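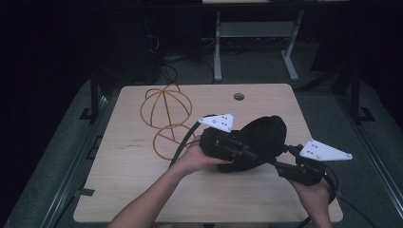

Our second gripper took far longer to get right than the first, and most of the trouble came from the fingers, so that's where I'll spend most of this section. Both tools belong to the Zumunberg build, which Kenna Cairns and I put together in the shared workshop in Stustinau, mostly in the evenings when the big saw was off and we could hear ourselves think. The idea was simple enough. We wanted a gripper that a person could pick up and use on household things, and then we wanted to bolt the same fingers onto a small arm at home and have the arm do the same job. For that you need to know where each finger is while a person is working, and the two white triangular plates with their little clusters of black dots are how we do it: one plate per finger, screwed on at the corners, up on top. The tasks are all done on a wooden tabletop that we kept for the purpose, and we draw on it in pencil without any guilt (the scribbles beside the ring of the hat stand are ours).

Home Contents Previous Next Print Back to top

3.1 Why a hat

I should say why we ended up with hats at all. We started with blocks, like everyone, and the blocks went fine, and we learned next to nothing from them. A block doesn't care how hard you squeeze it. Kenna brought in a bag of clothes from home and we tried socks, a dish towel, a glove and a cap, and the cap was the one that kept beating us. It has a shape of its own but gives in when you push it, it has a front and a back, and it has to go onto something in the right way up. A sock can land anywhere and you call it done!

So the test we settled on is this one. The cap goes on a wire stand, the cap comes off the stand, and the person doing it may only touch the cap with the tool. We call a run good if the cap stays put after the fingers let go and the stand hasn't been knocked over. We don't score how nice it looks, though I'll admit that I started caring about that by the second week, and you can probably hear it in the way I talk about the runs.

The stand is a bigger part of the task than I first thought. It's light, and a light stand moves when you brush it. We tried taping the base down and the runs got a lot easier, which made both of us happy for an evening, and then Kenna pointed out that no one tapes down a hat stand in their bedroom. The tape came off again. All the runs reported here were done with the stand free on the table.

3.2 The fingers

The first version of the fingers had bare faces. They held a block well and they held the cap terribly, because a slick face slides on cloth right up to the point where you squeeze hard enough to crush the crown, and then you have a crushed cap that you can't let go of without dragging it along. We tried rubber bands wrapped around the tips. Those gripped so well that the cap refused to leave, and on release one side would always hang on a moment longer than the other and tip the whole thing over. I have a lot of clips of that and I won't bore you with them.

What worked was a dark, felt-like pad over the inner face of each finger. It has enough bite to lift the cap and it lets go evenly. The finger behind the pad is just a boxy block, and we stayed with that shape after trying a curved one, which looked lovely and only touched the cloth along a thin line. A flat pad meets more of the hat. We cut the pads by hand with a craft knife, and they wear, so we went through quite a few. Anyone copying this should cut a stack in one sitting, with the same blade and the same template, so that a new pair behaves like the old pair.

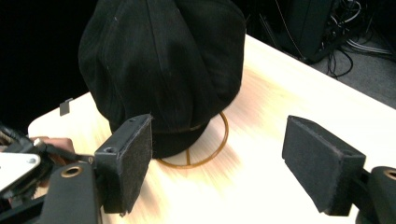 Figure 4. The cap upright on its wire stand, with the padded gripper fingers in front. The tabletop is blurred by motion.

The view in Figure 4 comes from the camera on the tool, and I like it for showing how little room there is to work with. The cap takes up a big share of the picture, and its top is out of view. A person holding the tool has their own eyes to fall back on and hardly notices. A program that only gets the tool's view has to work out where the rest of the hat is from the band, the seams and the bit of stand below it. The ring of the stand turned out to be our best friend, as it often sticks out from under the cap, and you can get a fair guess at the center from a piece of it.

Motion blur is the other thing worth talking about. We did think about asking people to move slowly. We tried it on ourselves first, and slow motion made us clumsy in a new way — we'd stop halfway, correct, stop again, and the arm later copied all the stopping. In the end we let people move at whatever speed felt normal to them and kept blurry clips in the set. We added a lamp over the bench, which helped some, and we lived with the rest.

Both fingers ride on parts with brass-colored ring inserts in the black housing, and those are there for a boring reason. Our first prints had plain holes, and a plain hole in printed plastic goes oval sooner than you'd like. Once it's oval the finger wobbles, and once the finger wobbles the plate on top is telling you about a finger that isn't quite where it says it is. I spent most of a Friday blaming the tracking code for a loose hole. If I could send one note back to myself at the start of the build, it would say to put the inserts in on day one and leave the code alone.

3.3 Two tools on one table

For a good stretch of the project we had one tool and one person. The two-tool runs came later, and they came from watching what people's free hand wanted to do. When the cap started to slip, the other hand would fly up to catch it, every single time, mine included. We could have told people to sit on that hand. We gave it a gripper.

The two tools don't need to match, and I'd argue that they shouldn't. Padded fingers are good at carrying a soft thing and poor at picking at an edge. Slim, angular jaws with small notched teeth toward the tips are good at an edge and will happily chew a hole in your hat if you use them for everything. Having one of each on the table meant that the person could pinch the band with the thin jaws and carry with the pads, or steady one side while the other side was being set down. People worked out their own ways of sharing the job and we didn't correct them unless a tool was about to hit the stand.

The cost is in the cables and in the crowding. Every extra tool brings its own cable across the table, and a cable that brushes the stand can end a run as surely as a bad grip. We ended up leading them out to the sides, which is as far as our cleverness went. Crowding is harder. Two grippers and a hat above one small ring is a lot, and each tool spends part of its time blocking the other one's view. The shadows matter too, more than I'd planned for. A dark tool over a pale board throws a shadow that slides ahead of it, and our first object finder was quite sure that some of those shadows were things. We fixed that by training on plenty of clips where there was nothing between the fingers but bare wood and somebody's shadow going past.

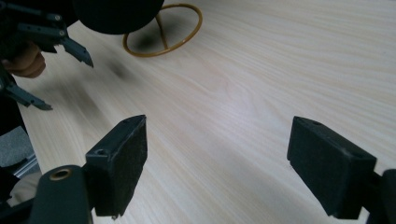

Yuk-lan Hsu read a draft of this section and felt that we were giving the pads too much credit. Her view was that the even release comes mainly from the two fingers opening at the same rate, and that a worn pad on a well-matched pair would do better than a fresh pad on a sloppy one. She asked whether we'd ever tested the two things apart. We hadn't. We went back and ran old pads on the new linkage, and she was at least half right: the old pads still tipped the cap now and then, but nowhere near as often as they had before we rebuilt the joints. I've left my praise of the pads in, and I'd ask you to read it with her remark in mind.

3.4 What we kept and what we threw out

The full set came to 1,301 runs. We dropped 126 of them, nearly always for a plate that had gone out of sight for too long or a cable that had come loose partway. We kept the failed runs as long as the tracking was sound. A run where the cap slides off and the person saves it with the second tool is worth more to us than another clean one, and the arm needs to see some saves if it's ever going to make one.

A sitting lasted about 25 minutes before hands got tired. The tool isn't heavy, but you hold it out in front of you and the weight is all past your wrists — mine complained before anyone else's did. We tried hanging it from a cord above the bench and hated it, as the cord pulled the tool back toward the middle and people started steering around the cord.

Parts came from whatever we had. The linkage is a copy of a pattern called Josberg that had been passed around our workshop for years, with the finger mounts redrawn. The release timing still drifts after a long evening, and I check it before each sitting by closing the fingers on a folded strip of paper and pulling. If the paper slips out on one side first, I tighten that side and try again. Ross, the arm at home that gets these fingers next, has its own mounts and its own problems, and those are covered in Section 4.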